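4.2 Station layout and daily upkeep

The cooking station is one of the stations used at the Andstead laboratory and the one that needs the most attention. It takes up a small room at the end of the building. One table stands against the back wall, and all task objects stay within reach of an operator standing at its front edge. We describe its setup in detail because most of the recordings we had to discard in the early weeks were lost to small problems with the station, and very few to operator error.

The walls are covered with black fabric. Our first version of the room had bare painted walls, and the visual tracking drifted whenever the operator turned toward them. Plain black cloth alone did not help much, so we added large colored letters on the back panel, which give the tracker high-contrast edges at a fixed height. The cloth is held with pins and clips along the top. It must be checked at the start of each shift, as a panel that sags by even a few centimeters moves the letters and makes the day's map disagree with the stored one.

Work at the station is done with hand-held grippers. Each gripper has two fingers with soft pads on the inner edges and a square marker at the base of each finger. The opening width is recovered from the distance between the two markers. Figure 3 shows the station during rice tasks.
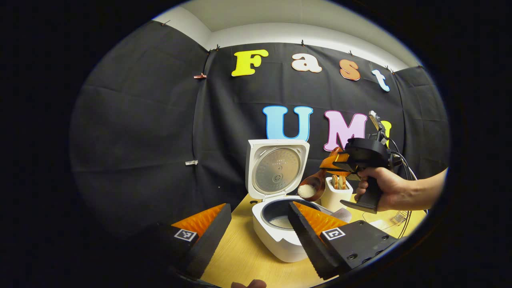

Figure 3. The cooking station in use. (a) Scooping grains at the rice cooker with the hand-held gripper.

Finger pads are the part that wears fastest. The serrated surface rounds off where it meets thin handles, and once that happens a tool turns in the grip when it is loaded off center. We replace pads in pairs after 40 hours of use, or sooner if the operator reports slipping. A new pad is pressed on by hand, left overnight, and tested the next morning by lifting a weighted spoon 7 times. If the spoon rotates in any of the lifts, both pads come off and the finger is cleaned and fitted again. Replacing one pad only was tried in January and gave an uneven grip that showed up clearly in the recorded widths.

The markers need less work but cause worse faults. Starch dust settles on them during rice tasks and lowers the contrast between the black and white squares. The detector then drops frames, and the width signal shows flat stretches that look like a gripper being held still. Operators wipe both markers with a dry cloth between task sets. Water leaves a film and is not used. The screws at the finger base are checked with a torque driver once a week, and the width calibration is repeated after any screw has been touched. Calibration takes 4 minutes: the fingers are closed fully, opened fully, and then closed on two metal gauges of known thickness.

Cables were a steady source of trouble at first. With a cable hanging straight down, its weight pulled on the connector each time the operator reached across the table, and two connectors failed in the same month. We now leave a loop of slack and replace any cable whose jacket has stiffened. Spare cables are kept in the Castaño cabinet by the door, together with pads, gauges and a spare set of printed markers.

4.3 Object placement and reset

Before each task set the table is returned to a known layout. The reset procedure was written by Teófilo Paucar and revised twice after trials at the Rukilville site, where the table is narrower. Large appliances go down first and are moved as little as possible. Containers are placed next, then tools, then food. Positions of the smaller objects are varied within a hand's width on purpose, so that the recordings do not all start from the same arrangement – the appliances are the only things with tape marks under them.

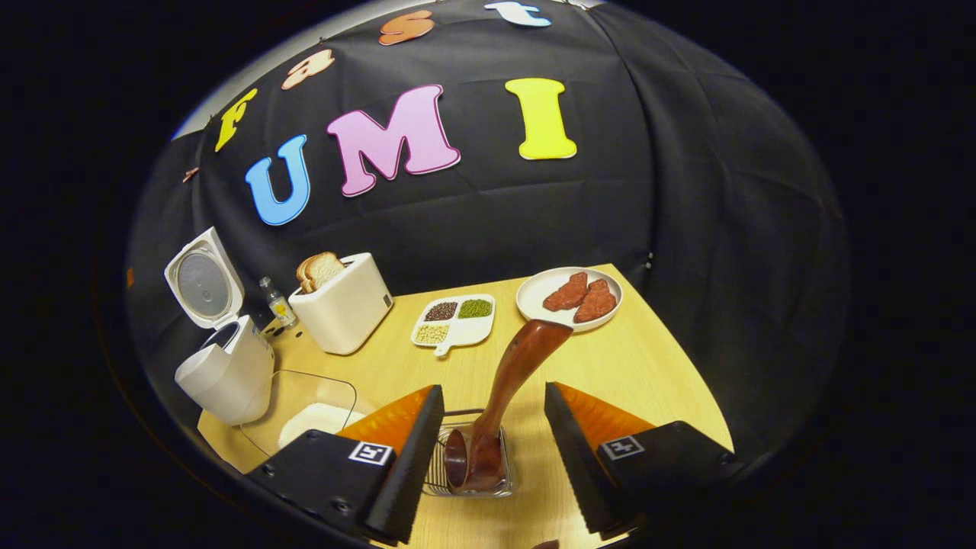

(b) Ladle placement during a task set with the wider layout.

Long-handled tools are the hardest objects to reset well. A handle that leans over the work area will be struck by the fingers on the next approach, and the operator then corrects for it in a way we do not want in the data. The ladle in Figure 3(b), with its bowl down in the small glass container and its handle angled up to the right toward the plate of meat, leaves the handle within easy reach but also takes up space between the container and the plate. The grains and beans raise a different issue. Stray ones get under the finger pads and prevent full closure, so the table is swept with a soft brush before each calibration. We logged 37 failed closures before sweeping was made part of the reset, and most of them came from a single bean or grain caught at the base of a pad.

Raw food is changed at the start of the morning and afternoon shifts, and the pads are wiped with alcohol after any contact with it. Alcohol slowly hardens the pad material, a cost we accept. Pads supplied by Stestetti held up slightly better under this treatment than those we cast ourselves, though we did not test enough of either to report a difference in lifetime.

All faults are entered in a paper log kept at the station and copied to the project database at the end of the shift. Teófilo Chávez reviewed the entries weekly and decided which recordings had to be repeated. A recording was kept if the fault began after the last object had been released, and dropped otherwise.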